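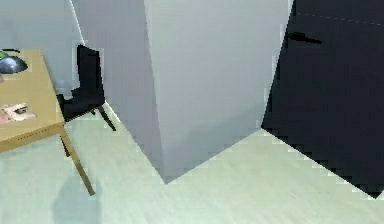 Esko Karppinen asked me, about ten minutes into my first demo, why I was so sure the robot knew where it was. I said something breezy about the pose error being tiny. I've had most of a term to regret that answer, and this report is mainly the story of why.

Our project was called Peltura. The idea was to send a simulated mobile robot round a rendered flat, have it stop near tables and worktops, and make a list of what was on them. I did the driving part, so anything to do with planning, stopping and not hitting things was mine. The object list belonged to the other half of the group and gets its own report.

For the first few weeks it all went nicely. Then in May I left a batch of 175 runs going overnight, came in at eight the next morning with a coffee, and found that 16 of them had ended with the base inside something solid. Inside a wall, mostly! The log said "goal reached" for every one of them, in green, which I still find a bit insulting.

My first guess was the physics. I spent two days fiddling with the time step and the contact settings (I won't list them all, there's a table in the appendix) and got 16 again, then 16 again. Same runs, same places. If it had been a physics wobble I'd have expected the number to move about a bit, so that should have told me something sooner than it did.

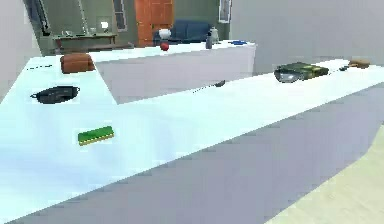
The next thing I tried was slowing the robot down, on the theory that it was overshooting its stop point near corners. That helped with how hard it hit and did nothing for how often. I also made the safety margin bigger, and then the planner refused to go through the narrow gaps at all and sat there turning on the spot. One run did that until the timeout – 730 seconds of a robot having a think.

So I finally did what I should have done first and plotted the robot's path on top of the map the planner was using, instead of the map I thought it was using. They weren't the same. We had two copies of the collision map, one made from the flat as it was at the start of the project and one made after Ortuño (our name for the second layout) came in, where the furniture and one partition had shifted. The renderer loaded the new one. The planner loaded the old one. The offset at the partition was 40 centimetres, which is plenty to park a robot in a wall and feel good about it.

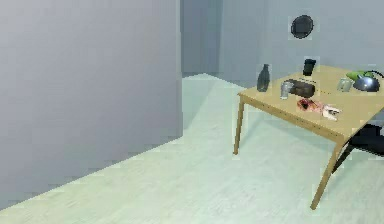
Couldn't the bump sensor have caught it, though, whatever the map said? Esko put that to me at the next meeting and I had no good reply. The simulated bumper was there and it was working. It was publishing contacts the whole time. My stop routine only listened to it while the wheels were moving under a planner command, and in the last little creep towards the goal the command came from a different node, one I'd copied over from an exercise called Flirkisach and never read properly. During that creep the bumper was shouting into an empty room.

That's the bit I'd call the real failure. The wrong map was careless, but maps are going to be wrong sometimes, and on a real floor someone moves a chair every day. A robot that ignores its bumper for the final stretch is dangerous with a perfect map too.

I fixed both. The map file now has a checksum and the planner won't start if it doesn't match the renderer's. The bumper goes straight to the motor stop and doesn't ask anyone's permission. I also changed "goal reached" so it needs a clear contact reading before it goes green. Reran the same 175 and none of them finished inside anything. A few now stop short and report a blocked goal, and I'm leaving it like that for the moment.

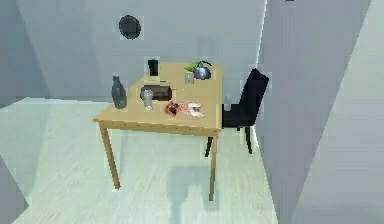 Try it with the old map on purpose, said Juver, otherwise you've only tested the half you already fixed. Fair point, and slightly annoying as I'd already packed up. I turned the checksum off, loaded the old map and ran the 16 bad starts again. All of them touched the wall or the partition, and all of them stopped on contact and said so in the log. The robot still bumps things it shouldn't, mind you. It just doesn't push through and congratulate itself.

Still to do: the contact threshold is a number I picked by feel, and I haven't tried it with the bumper reading delayed. The Flirkisach node is still in the repository too, because the arm demo needs it. I've put a warning at the top of the file in capitals, and whoever takes Peltura on next year should read the rest of it before they reuse any of it.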